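Home | Kitchen | Storage | Galleries | About | Contact

Filed under: Small Kitchens, Dish Racks & Drying

Dish rack corner – the gallery

Long overdue page, sorry. June got away from me. Everybody kept asking about the rack after the last post so I'm putting it up now, more to come when I get an evening.

Quick background. Moved the washing up away from the sink in spring, no counter left there once the Matano kettle and the bread bin went in. So the rack gets a table of its own. Tried a Rindex folding one first – too springy, plates walked. Then a Brabec tray, fine for glasses, hopeless for anything with a rim. Gone to my sister.

What I settled on is wire. Plain, black, rectangular. Easy to wipe, dries fast, you can see the crumbs and get them out. Paper underneath, changed when it looks tired. A 200 foot roll lasts ages and it's cheaper than the mats, wich go moldy at the corners anyway.

Cups – handle side out, upside down, not touching. Big bowls last. Knives never go in loose, I dry those by hand straight away.

Lenka Bartoš wrote to ask if the long side should face you or run away from you. Away, for me. I can reach both sides and there's room left over for a cup or two waiting their turn. Try it for a week before you drill anyhting.

Rack in the middle of the table, long side running front to back, pale wooden dowel down the center. Brown paper under it all. Yellow cup off to the left. 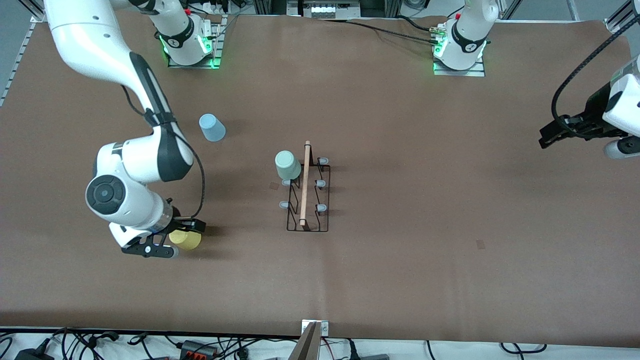 Comments (4)

Boyang Mao
I'd worry about the dowel staying damp. Mine went grey at one end in a year. A bit of mineral oil helps, two coats, let it soak in overnight.

Radomír Jurčo
Paper is a good tip, was using old towels and they smell. Does it stick to the table when it gets wet?

Mehrangiz Ghorbani
Put a thin tray under the paper Radomír, then no sticking.

Libor Hubáček
Same trouble with the Rindex. Sent it back. More pictures please

Older galleries | Newer galleries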